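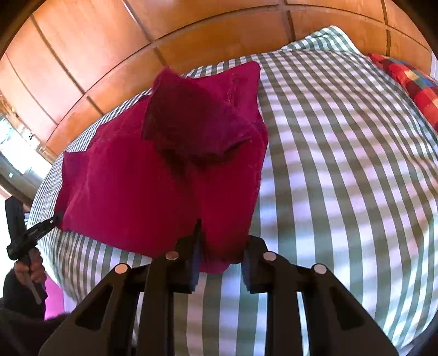 緑と白のチェックのシーツに、マゼンタ寄りの赤い服。

2025年4月17日　文・キルスティン・マッキノン(Kirstin MacKinnon)
最終更新:4月、v4
シェア 70　コメント 4

# likholm-stays:短期滞在アパートの紹介文データ

こんにちは、キルスティンです。貸し部屋の紹介文ばかり集めた小さなデータセットを置いておきます。もともとはリクホルムで部屋を探していたとき、どの紹介文も「駅近・明るい・静か」しか書いていなくて、じゃあ違いはどこなんだ!と思って表計算に貼り始めたのがきっかけです。気づいたら友人のオレシアまで巻き込んでいました(ごめん、でも助かってます)。

## 中身

紹介文はおよそ2,000件、物件でいうと235軒分です。同じ部屋でも季節ごとに文章を書き直すオーナーさんが多いので、件数のほうがずっと多くなっています。地域はリクホルム、ジテンヴィル、ピジエの三つ。ピジエは夏しか貸さない部屋が多く、冬の文章はほとんどありません。

ファイルは listings.csv ひとつだけ。文字コードはUTF-8、区切りはカンマです。紹介文の中に改行が入っている行があるので、一行ずつ読むタイプのスクリプトだとたぶん崩れます。私も最初にやりました。

## 列の説明

listing_id:物件の番号。書き直した文章にも同じ番号がつきます
area:地域名
season:掲載の季節。春夏秋冬のどれか、不明なら空欄
beds:ベッドの構成を短く書いたもの(「クイーン1、シングル2」など)
balcony:バルコニーの有無。面積が書いてあればその数字も
min_nights:最低宿泊数
text_ja:紹介文の日本語訳
text_orig:元の文章

beds はけっこう悩みました。ソファベッドをベッドに数えるかどうか、オーナーさんによってバラバラなんです。いまは「紹介文がベッドと呼んでいればベッド」としています。ジテンヴィルのある部屋なんて、春は四人用、秋は二人用と書いてあって、間取りは同じ。そういう行も直さずそのまま残しました。

## 集め方

ジテンヴィル分はフェディル・ジュラヴェリさんが、貸主さんに一軒ずつ連絡して文章をもらってくれました。リクホルムとピジエは私とオレシア・クシュニルの担当です。どれも貸主さんから掲載の了解をもらった文章で、電話番号、メールアドレス、番地、鍵の受け渡し方法は消してあります。料金も入れていません。すぐ古くなるし、清掃費込みかどうかで毎回もめるので!

日本語訳は私がひとりでやったので、訳のクセはかなり出ていると思います。「cosy」を「こぢんまりした」にしたり「居心地のいい」にしたり、その日の気分で揺れてます。統一したい方は text_orig のほうから訳し直してください。

## v4で変わったところ

・season の空欄を70行分埋めました
・重複していたピジエの物件をまとめました
・「海が見える」と「海まで歩ける」を同じタグにしていたのをやめました(シレ・ミケルセンさん、ご指摘ありがとう)
・コロンボという名前の建物が地名として area に入っていたのを修正

## 向いている使い道、向かない使い道

紹介文の言い回しを比べる、季節で何を売りにしているか眺める、分類の練習をする、くらいが楽しいと思います。相場調べや実際の部屋探しには使わないでください。もう貸していない部屋もたくさん混ざっています。それと、貸す側が書いた文章なので悪いことはまず書いてありません。「活気ある通り」は、夜もにぎやか、と読んでおくのが無難かも。

## ライセンスと連絡

研究と趣味の範囲なら自由にどうぞ。再配布するときはこのREADMEも一緒に入れてください。自分の書いた文章を外してほしい貸主さんは、listing_id か建物名を添えてご連絡いただければ次の版で抜きます。

次はスヴャトスラフ・フラドゥンさんが部屋の設備欄を足してくれる予定です。洗濯機の有無、ずっとほしかったんですよね。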